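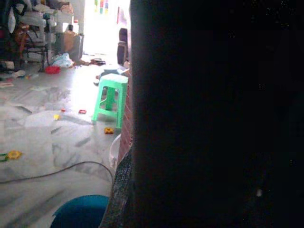

I have finally got a sourdough starter to live past June, and I am ridiculously pleased about it! It sits in a jam jar on the shelf by the boiler, it smells of green apples, and on Thursday it pushed its own lid off.

The flour made the biggest difference. I switched to the stoneground rye from the mill shop at Kellow (the 8 o'clock bus gets you there before the queue) and within days there were bubbles right up the glass.
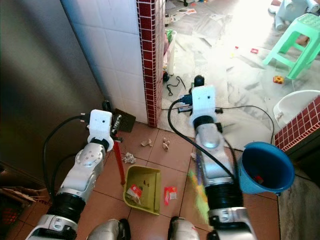
Rye is thirsty stuff, so I feed mine equal weights of flour and water and then add a splash more. It also gets everywhere. Flour creeps into the gaps between tiles, and a good stiff broom, green and yellow bristles and all, does far more for it than a wet cloth, which just makes glue. Sweep first, mop after!
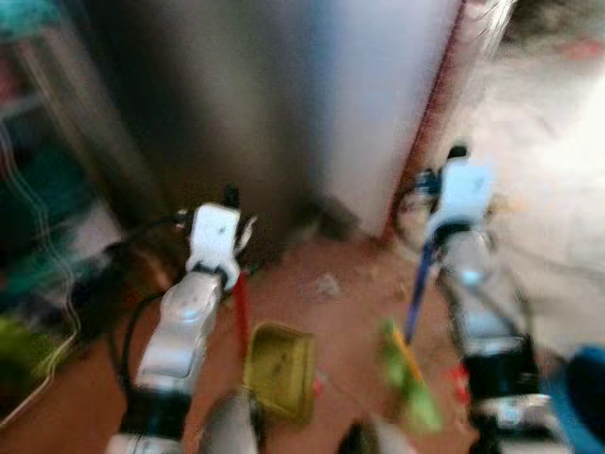

Last updated: 6 December 2025

My loaf now proves for 11 hours in the coldest corner of the pantry and bakes in a lidded pot. The crust crackles as it cools, and I stand there listening to it like a fool. Next I want to try the seeded one from the Pravard bakery, with caraway and a bit of treacle. I've got 21 grams of caraway left, so it may have to be a small one.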